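Ticket: Jultberg moose, antler is coming loose
Product line: Grallance toys
Status: open

Hello, I bought the small brown moose for the play corner of our shop in May. After 2 weeks the left antler started to move when I press it with a finger. I have not used any glue, as your leaflet does not recommend it.
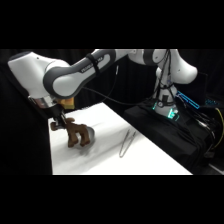
Brown Jultberg moose, held by the head and antlers

Reply from Berchtold support, 10:00
Thank you for the report. Please keep the moose away from small children. We can send a replacement from our Zuleck store in 4 working days. Please confirm your address.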